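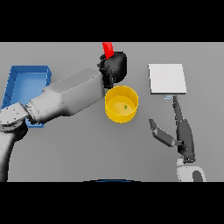 先在仿真里夹一遍

Derkuvton的夹爪对比测试从八月开始，头两周没有碰过真机。负责测试的Lucyna Wysocka把全部任务放进仿真环境，两条机械臂共用一张灰色桌面，桌上有黄色圆碗、蓝色托盘、一块白色方板，还有几样小件。她要回答的问题很具体：公司下一批双臂工作站，该配Semaan的粗指夹爪，还是配Prisidano的细长两指夹爪。

两家的产品思路差得很远。Semaan的手指短而厚，接触面宽，厂家主打的是抓得稳。Prisidano的手指长，指尖窄，能伸到别的夹爪进不去的地方，代价是夹持力小，手指受侧向力时容易偏。

测试一共有6项任务，每项每种夹爪跑100次，物体的初始位置每次随机挪动。任务包括把细长件竖着提起来、把小件从碗里取出、把贴在桌面上的薄片夹起，以及把物件放进托盘。最后两项需要双臂配合，一只手扶住方板，另一只手在板边取件。

失败记录比成功率有用

全部跑完，Wysocka手里有283条失败记录。她没有急着算总分，先把每条回放看了一遍，按原因归类。

粗指夹爪丢分集中在碗里取件。碗壁有高度，手指又宽，张开以后先碰到碗沿，碗被推着走，里面的小件也跟着滑。把下降角度改得更陡之后情况好一些，但小件一旦靠近碗壁，还是够不着。

细长夹爪在这一项上几乎没有麻烦，问题出在提细长件。指尖接触面太小，物件提起后会绕着夹持点转，放下时角度已经不对。Wysocka试过加大夹持力，转动少了，小件却开始从指间弹出去。

“看总成功率，两家只差一点，”她说，“可是它们错的地方完全不重合。如果只报一个数字，采购那边会以为随便买哪个都行。”

薄片任务两种夹爪都不好。手指要贴着桌面进去，高度差一点就会压住薄片或者从上面滑过。后来的做法是先用指尖把薄片推到方板边上，借板边抵住再夹。这一步写进控制程序花了三天，比其他任务加起来还久。

控制器的影响

测试中途换过一次控制器。原来用的是纯位置控制，夹爪碰到东西仍按轨迹往下走，仿真里表现为物体突然弹开。换成Jitlow的阻抗控制模块后，接触变软，推碗的情况明显减少。为了公平，换之前的数据全部作废，两种夹爪从头再跑。

负责真机部分的Merle Rakena对仿真结果有保留。她认为摩擦系数是最大的变数，同一种指垫橡胶，用过几周和刚拆封时差别就不小，仿真里只填了一个固定值。

“仿真能告诉我手指进不进得去，这个我信，”Rakena说，“夹住以后滑不滑，我要在桌上看。”

她还提到相机。仿真中的视角固定，机械臂前臂伸过来时会挡住左侧托盘的一大块，程序只能靠之前记住的位置放件。真机上她打算在腕部各加一个小相机，标定工作量会因此增加，每换一次夹爪就要重新标一遍。

两只手可以不一样

目前的方案是左右臂各装一种。粗指夹爪负责提取较大或细长的物件，细长夹爪负责碗内和板边的小件。坏处也清楚：备件要备两套，任务分配不能左右互换，一侧停机时另一侧顶不上。

真机测试沿用同样的任务表，次数减少，指垫分新旧两组。第一轮排在星期五，先测碗内取件，薄片放在最后。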